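Hammer, block, wallpaper, and a very long list

Quick one tonight, I have 10 minutes before the oven beeps.

So the peg rail. Still not up. I know. I said September and it is September, so technically I'm on time until it isn't anymore.

What I did do is sort out hammers. Had three in the drawer under the stairs, one with a head that wobbles (scary), one tiny one that came with a picture hanging kit, and my dad's old framing thing that weighs as much as the cat. None of them right for little nails. Went to Falgate on my lunch break and came home with a plain claw hammer, wood handle, 18 bucks. Feels good in the hand. I like a wood handle, the rubber ones get sticky after a few years and then you throw them in the trash.

Bernadette Quinlan taught me to practice on scrap before going anywhere near a wall. She lives two doors down and has put up more shelves than anyone I know. So – pine offcut, handful of nails, radio on. Start the nail with little taps, let go, then swing from the elbow. Hold the handle near the end and not up by the head like I've been doing my whole life. First few went in sideways. Bent two so badly I had to get the claw under them, and the claw left a dent in the pine, so now I put a bit of cardboard underneath when I pull. Works fine.

After that it got kind of addictive? Nail in, nail out, nail in. My neighbor on the other side must love me.

Other stuff, fast:

Box of nails I bought is 2,000. Two thousand! I need maybe a jar's worth. If you live near me and want nails, please come and get nails.

The Tarar hooks arrived and they are smaller than I thought, fine for keys, no good for coats. Sending half back.

Wall color in the hall is still undecided. I keep going back to swirly patterns, big waves, mint and dusty pink with some charcoal in it. My sister says it will make people seasick. The sample book at Hulitz had one I loved but it was 80 a roll and I closed teh book again. Might do just the one wall. Might do none.

Also I need to find the stud finder. It was in the blue tub. It is not in the blue tub.

Ok oven. Rail goes up this weekend if the weather is bad, if it's nice out I'm going to be in the yard, sorry. More when there's more. 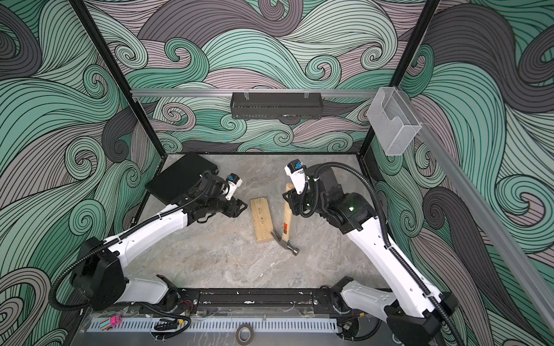

Claw hammer and pine block, with the swirls behind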